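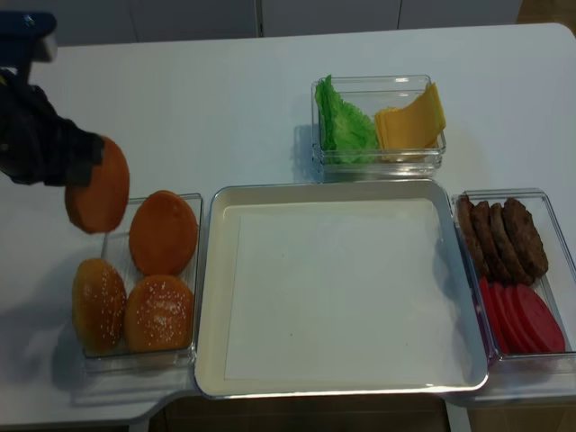

Bun halves in a clear box, next to the white tray

Geseck Flyer Box for Yard Signs

The Geseck is a clear outdoor box for property flyers. It hangs on the post of a For Sale sign, and buyers who stop by the house can take a sheet home. The box is 13 inches high and holds letter size paper without folding. The lid closes by its own weight.

We sell it to agents and small offices in packs of 100, price 1,449 dollars per pack. Single boxes are possible, please ask us. Delivery is normally in around two weeks, but in June please order earlier.

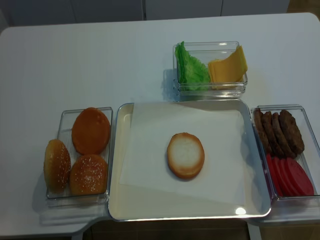 Mounting

Two screws and one strap come with each box. The strap fits wood and metal posts. For the Vrettos post you need the wide strap, sold separately.
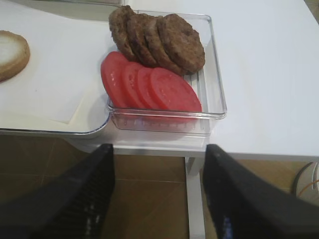 The Geseck can also be used inside the office, laid on its back on the reception desk. Many agents then put all listings in one flat pile, and the visitor sees only the first house. It is better to let them overlap in a row, like the burger patties in the clear container, so that a part of every one can be seen. Put the newest listing in front.

For orders and color samples, write to Periklis Rallis in our sales office.

Shares: 13 | Comments: 0

Related items
Vrettos Sign Post, white
Deva Key Box with code
Brirnix Open House Sign, two sides

Contact | © Deva Property Supplies | Back to top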